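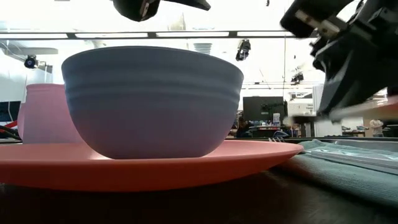

Attachment 1: place setting, blue-gray bowl on the coral plate, pink cup behind

Ticket 2441: bowl rocks on plate, napkin won't stay folded
Opened by: Paloma Tillman
Product line: Skirovis everyday tableware
Status: Closed

Paloma, first message
Hi there! I bought the Skirovis mix-and-match set back in March (order 1281) and I love the colors, I really do, but I've got two little problems and I'm hoping you can talk me through them.

First one: the bowl with the ridges wobbles when I set it on the coral plate. It's a small wobble, but with soup in it I get a ring of broth on the plate every single time. On the bare table it's rock solid, so I figured the bowl was fine and blamed the plate. Then I tried it on my sister's plate, which is the same model in gray, and it wobbled there too (less, though!).

Second one: the green napkin. I fold it, put the fork on it, turn around, and it's puffed itself back up. I've washed it twice. Is there a trick?

Sérgio Carvalho, Durnix customer help
Hi Paloma, thanks for writing in. A couple of things to try before we swap anything. Turn the bowl over and run a fingertip along the edge of the base. Do you feel any bumps? Then lay a ruler across the middle of the plate and tell me if light shows under it. For the napkin, how are you drying it?

Paloma
OK, I did my homework. Bowl base: smooth all the way, except one tiny raised spot like a grain of rice. Plate: there's a sliver of light under the ruler, right in the center. Napkin goes in the dryer on high with the towels, and now that I'm typing it I can guess what you'll say.

Sérgio
Ha, yes, please take it out of the dryer. Iron it damp on medium, wrong side up, and press the folds in with the iron. It should lie much flatter after that.

The raised spot is a bit of glaze. You can rub it down with 400 grit wet sandpaper, using plenty of water and light circles, then rinse well. The plate dips slightly in the middle by design, so a bump on the base shows up there when it wouldn't on a table. If you'd prefer not to sand it, I'll send a replacement bowl from Sedutthorpe, part 2363.

Paloma, May 12, 2021
Sanded it! Took me maybe five minutes, most of it hunting for the sandpaper. I filled the bowl to the ridges with water, set it on the coral plate and nudged it from every side. No rocking. The napkin is ironed and behaving too, so you can keep the replacement.

One more thing while I have you. Does the pink cup come in a bigger size? Mine holds one sad little serving of coffee.

Sérgio
Great news on the bowl. No bigger cup for now, but I've added your vote to the request list. Closing the ticket; reply here within 24 days if the wobble comes back and it'll reopen.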